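Skip to content
Home | Projects | Reports | Partners | Contact
Search this site Search

Grevum Good Practice Program
Second progress report to the Irent Fund
Prepared by Niamh Phelan, program lead

Dear all at Irent,

Thank you for your patience with this one, and for the kind (and very thorough!) comments you sent back on our January report. I have tried to answer most of them as I go along, so please forgive me if I wander a little.

You will remember that the grant pays for us to write, try out and publish a set of working rules for small labs that use tabletop robot arms to handle cloth. Larger factories have their own standards and the people to read them. A lab with two arms on a bench usually has a page of notes taped to a cabinet, and we wanted to give those labs something better that they would still be willing to read.

Where the rules stand

The draft now has 71 rules, down from the 187 suggestions we gathered from partner labs at the start. Cutting them was slow and occasionally a bit painful, because nearly every suggestion came from somebody's bad afternoon. We merged a great many that said the same thing in different words, and we moved the ones about data storage into an appendix that Vundex has very generously offered to look after.

The section on cables was the most argued over, as I think I warned you it would be. The wording we settled on asks that each arm's cable have enough slack for the full reach of the arm, that it be tied near the base, and that the operator move the arm slowly through its whole range before the first run of the day. The Lò group wanted a fixed length of slack written in, and we talked it over for most of a morning before agreeing that arms differ too much for a single number.

Trying the rules at the bench

Over 300 practice runs have been logged against the draft so far, all of them with cloth, bins and two arms sharing a surface. The operators mark which rule they were following and whether they found it clear, and I have been so pleased by how frank they are. Rule 40, on where hands may be while an arm is powered, came back as "clear but too long" often enough that we have rewritten it in two sentences.

We also added a rule on backgrounds. Patterned sheeting is welcome on the work surface, but the pattern has to be noted in the log along with the color of each cloth, so that another lab can set up something close to it.

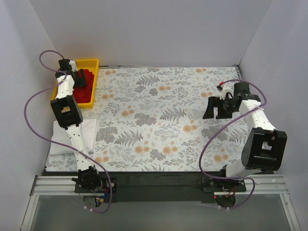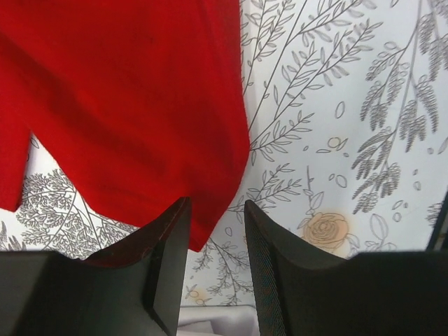 Red cloth and grippers over the floral-patterned sheeting.

What comes next

- Send the rewritten draft to the partner labs for a last read.
- Finish the one-page bench card, which several of you asked for and which I am now convinced people will use more than the full document.
- Agree with Vundex on how the appendix will be kept up to date after the grant ends.

On money, we are a little under budget on travel and a little over on printing, and I would like to move the difference across if you are comfortable with that. A short note from you would be plenty.

With warm thanks, as ever,
Niamh

We use cookies to remember your settings. Accept | Manage choices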